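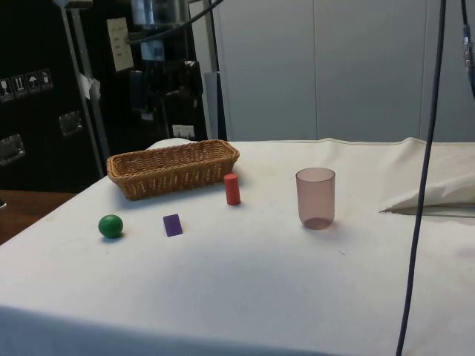 Wednesday, started 9.40

Sorting out the small-things table before the July sessions. Notes mostly for me and Myfanwy Howells, who has the key to the Prothero cupboard and will be putting everything away when I'm off.

Cloth first. Went with the white one again. The bare brown wood is fine to work on but the purple block gets lost against it in the afternoon, and the white gives a clean edge to everything. It has picked up a few marks and there are still faint creases in it. I haven't ironed it. If anyone does, low heat and do the left side too, where it slopes off and shows the wood.

The spare white cloth is folded up at the back right and can stay there for now. It takes up room but nothing needs to go in that corner.

Set for today: basket, green ball, purple block, red cylinder, cup. Same five as the last list. I had thought of adding the Bivow cubes but they are still at Brultholm and I don't want to change the set halfway through.

Basket. This is the long shallow wicker one. The deeper one from Hendero is back on the shelf. I prefer the shallow one because you can see what is in it from a chair, and the sides flare a bit so things drop in without much fuss. Keep it at the back left, set at an angle. I tried it square to the table edge last week and it made the front feel crowded. No liner – the old one kept riding up over the rim.

Ball. Green, smooth, rolls if you so much as lean on the table. Goes front left. Check the table is level before blaming the ball. I put a folded bit of card under one leg at 10.15 and that seems to have done it, but look again after the floor has been mopped.

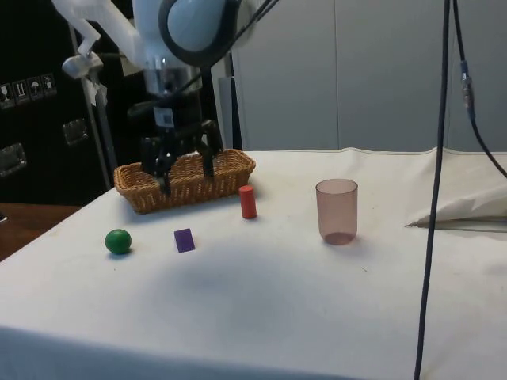

Block. Lies flat to the right of the ball. I would leave it low like that. Stood on end it gets knocked, and then someone has to set it up again and we lose the place in the notes.

Cylinder. Red, short, stands upright. Fairly steady for something that size, though the cloth has to be flat under it. Smooth the cloth with the side of your hand before putting it down. Further back than the block, towards the right of the basket.

Cup. The see-through pinkish one. Tallest thing out, so it goes over to the right where it doesn't hide anything. Stands on its base, open end up. It is only plastic and weighs next to nothing, so keep the window shut. Please don't drink out of it – there are mugs by the sink.

Spacing. The red and the green want to be well apart, and there should be clear cloth between the cylinder and the cup. I don't measure it. A hand's width is plenty between any two things, more if there's room.

Shadows. Soft ones with the ceiling lights on and the blind down. Raising the blind halfway was worse, a hard line straight across the cloth by eleven. Blind stays down.

Storage. All the small things go in the tub with the grey lid, second shelf. Basket goes on top, upside down so it doesn't fill with dust. Cup goes in separately or it cracks, which is what happened to the last one. Cloth over the rail, not folded, or the creases will be in it for good.

To get: another cup the same as this one if they still do them. A spare ball as well, any green will do as long as it is the same size. I have 40 pounds left on the sundries line and neither should trouble it. Myfanwy is asking Hendero about the cups.

To do: sponge the marks on the cloth. Label the tub. Write the set list on a card and tape it inside the cupboard door so that we stop working from memory.

Stopped 12.30. Blind down, cupboard key back on the hook.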